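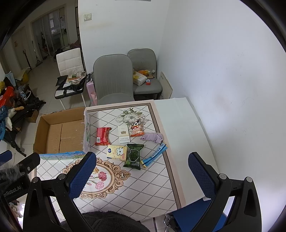 The table before sorting. The box on the left is for whatever gets mailed.

Lamduan Sombatkul
December 30, 2025

Clearing the table today. Everything small in the apartment ends up on it sooner or later, and I want to eat there tomorrow. Posting as I go.

1/ Snacks first. The red packet stays out because I'll eat it tonight. The little cartoon bag goes to my niece, who likes the print more than what's inside.

2/ The cigarettes belong to my uncle. He left them after dinner and has called once to ask about them. They go by the door with his umbrella.

3/ Tissues and wet wipes. I keep buying both because I can never find the last pack. The yellow bear tissues go in my coat. The green wipes go in the front pocket of the suitcase, where I can reach them on the train.

4/ The lavender cloth is going in the wash. I could fold it, but it would still need washing.

5/ The long printed box at the front edge stays where it is until I've found its receipt. I have looked in the kitchen drawer. Next is the pile of papers on the white chair.

6/ Went through the papers. Found a Folora invoice from March, two train tickets, a warranty card for a kettle I no longer have. No receipt. Kept the invoice and the card went in the trash.

7/ Someone asked about the tablecloth. It was my mother's everyday one, with the carnations in the oval. She had a better one for guests and I don't know where that went. It wipes clean with dish soap and warm water. Don't iron it.

8/ The plain white sheet over the right side is there because I use that end for cutting and gluing. It does the job. I change it when it gets bad.

9/ Chairs. I put things on the gray ones when the table is full, so they have to be cleared too. The white packet and the orange bag go to the kitchen. The small red and blue box goes to Xiao downstairs, I said I'd bring it by last week.

10/ The pile on the floor at the back is clothes and bags, and it's a separate job. I'm sorting it by who it belongs to and I'm not starting before lunch.

11/ Price check for the person who asked: Trulus wants 200 to send a carton that size and Cusov wants 100 but takes longer. I'm going with Cusov. Nothing in it will be urgent.

12/ Lunch was noodles, standing up in the kitchen.

13/ Clothes done. One bag to give away, one bag of my cousin's things, and the rest is mine and mostly winter. My cousin's bag goes in the carton with a note. The winter things go in the pink suitcase until it won't close, then I take out a sweater.

14/ Found the receipt. It was in the black bag on the white chair, in the side pocket. The long box can go back to the shop now.

15/ The beige board is still against the wall. I want to put it up over the cutting end but I need longer screws. Next week.

16/ Table is clear. Wiping the cloth now and then taking my uncle his cigarettes.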